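Demonstration collection for robot disassembly

Demonstration collection for robot disassembly is the work of recording many guided examples of a robot taking apart a product, so that a learning system can later imitate the movements. The term is used mostly for electronic goods at the end of their first life, such as desktop computers, where the parts have value but the products differ too much for a fixed program. It is a branch of imitation learning, and it shares most of its methods with the collection of examples for kitchen, warehouse and laboratory tasks.

Background

Classical automation of disassembly depends on knowing the product in advance. A program is written for one model, the product is clamped in a known position, and the robot repeats the same path each time. This works in a factory that builds one thing. In a recycling or repair business, the machines arrive from many makers and many years, with missing covers, bent metal and parts already removed by an earlier owner. Writing a separate program for each of them is not practical.

Learning from demonstration tries to avoid this problem. A person guides the robot through the task many times, and the images and the joint positions are stored together. A model is then trained to predict the next movement from what the cameras see. The quality of the result depends strongly on the examples. If all of them are made with one computer in one position, the model learns that computer and that position, and it will often fail when either is changed.

Early collections for this purpose used models of plastic blocks and oversized screws. They were useful for testing the methods, but the skills did not transfer well to real equipment. From this experience came the present preference for real, used computers, in spite of the greater cost and the slower work.

Typical tasks

A desktop computer offers tasks of very different difficulty, and collections are usually divided according to them. Removing a memory module is counted as a task of middle difficulty. The latch at the end of the slot must be opened first, and then the module must be pulled straight. When it is pulled at an angle, the slot can crack. Other common tasks are the removal of expansion cards, the unplugging of power and data cables, the lifting of a drive from its cage, and the opening of the processor socket.

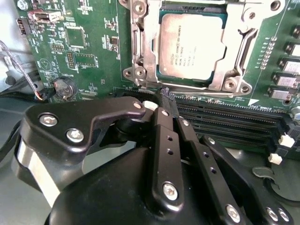 The processor is the part that most collections leave for the end, both in the disassembly of one computer and in the planning of the whole data set. A socket of the land grid array type has fine spring contacts, and a small error of the fingertips can destroy them. The operator must also release the retention hardware in the correct order. Between the socket and the memory there is little free space on many workstation boards: with a Xeon processor still under its metal frame, two fingers reaching for the black DIMM slots just beside it must pass close to inductors and other small parts which should not be touched. For this reason many groups record an approach movement as a separate example, which ends before any contact is made. Such short examples are cheap to record and teach the model where the fingers can go safely.

Some collections also include the reverse tasks, in which the parts are put back. Insertion is harder than removal, as the part has to be aligned before any force is applied. It has a practical advantage for the collecting team, who can return the computer to its first state with the robot itself and obtain a useful example from the reset.

Equipment

The usual station consists of one or two arms, a parallel or linked two-finger gripper, a rigid table and several cameras. A camera near the gripper gives a close view of the contact area. A second camera, fixed beside or above the table, gives the general view and shows the position of the arm in relation to the product. Models trained with only the fixed view often have difficulty in the last part of a movement, when the gripper hides the part it is reaching for. Models trained with only the close view can lose their place between two steps of the task.

The operator may control the arm in several ways:

Leader arm. A second, lighter arm is moved by hand and the robot copies it. This is the most common method for tasks with contact.
Hand controller. A device of the kind made for virtual reality gives the position of the gripper. It is cheap, but gives no feeling of force.
Direct guidance. The operator holds the robot arm itself. The movements are precise, but the hands of the operator may appear in the camera views, and this can disturb the training.

Fixtures are used to receive the removed parts. A printed board with slots of different sizes is common. A part placed in a slot always stands in the same direction, which makes the second half of the movement easier to learn and makes the insertion tasks possible. The fixture should be fastened to the table, and its position should be written in the notes of the session.

Recording procedure

A recording session begins with a calibration of the cameras and a check of the clocks. The images and the joint positions come from different devices, and even a short delay between them will teach the model a false relation between what is seen and what is done. After the check, the operator performs the task, marks the start and the end, and gives the example a result: complete, partly complete or failed.

In the Tralter procedure, which was first written down in November 2021, every computer is recorded in 3 positions on the table before it is replaced by another. The operators change places after a fixed number of examples, so that the habits of one person do not dominate the set. Failed attempts are kept if the operator corrected the error in the same recording, and are removed if the recording was stopped. The same rule was later taken over by the Buria group, with the change that stopped recordings are stored apart and used for training a detector of failures. 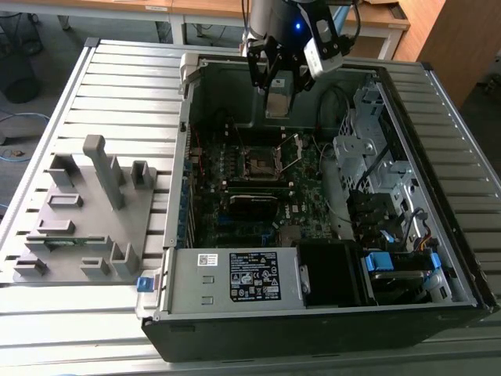
How many examples are needed for one task?

The number depends on how much the products differ and how exact the contact must be. The Varma collection contains 800 examples of memory removal, made with computers from several makers. Its authors found that adding a new type of case improved the results more than adding further examples with a type already included. For processor removal they gave no final number, and described the task as still open.

Variation and balance

A useful collection contains planned variation. The case can be turned on the table, the lamps can be moved, and the cables can be left in different arrangements. Cables are a special difficulty – they have no fixed shape, they hang in front of connectors, and they move when the gripper touches something else. Some teams tie them away during the first weeks of collection and release them later. Others consider this a loss of time, as the model must see loose cables sooner or later.

The balance between tasks must also be watched. Operators prefer the tasks that succeed quickly, and without a plan the collection fills with expansion cards and contains few connectors. A simple table of remaining examples, shown at the station, is the usual remedy. The Tilau project used a stricter method, in which the software chose the next task and the operator could refuse it only for a reason of safety.

Wear of the material

Real parts do not survive unlimited repetition. Memory slots become loose, latches break and plastic clips lose their spring. A loose slot needs less force than a new one, and a model trained mostly on worn slots may pull too weakly when it meets a computer in normal condition. The Buria notes recommend that the board be changed before the wear is visible to the operator, and that the age of the board be stored with each example.

Metal covers and frames usually last longer, but their reflections change when they are scratched or dirty. This is seldom a problem if several computers are used. Before collection begins, the computers are disconnected from power and left for some time. Power supplies are not opened, and their removal as a closed unit is normally the largest movement of force in the whole program.

Annotation

After recording, the examples are divided into steps and each step receives a short text, for example "open the latch" or "lift the card". The text allows one model to be trained on many tasks and to be given instructions in words. The names of parts should be the same in the whole collection. In an early version of the Varma collection, one object was called a cover, a bracket and a frame by different annotators, and a large part of the texts had to be written again in December.

Annotators also mark the moments of contact and release. These marks can be produced automatically from the opening of the gripper, but thin parts are often missed. The difference between an empty closed gripper and one that holds a thin card may be too small for the sensor.

Criticism and limits

The main criticism concerns cost. A trained worker removes a memory module in a moment, while the recording of a good example with reset and control takes much longer. Supporters answer that the examples can be reused for other robots and other products, but the evidence for this is mixed. Transfer between grippers with different finger shapes remains weak, and most published results come from the same station on which the examples were collected.

A second criticism is that the computers in the collections are too clean and too complete compared with those in a real recycling stream. The Tilau project tried to answer it by accepting equipment without sorting, and reported that 2 of its 3 stations had to be stopped often because of broken fasteners. The examples from these stations are kept as a separate part of the collection.

See also

Imitation learning
Teleoperation
Design for disassembly
Electronic waste
Land grid array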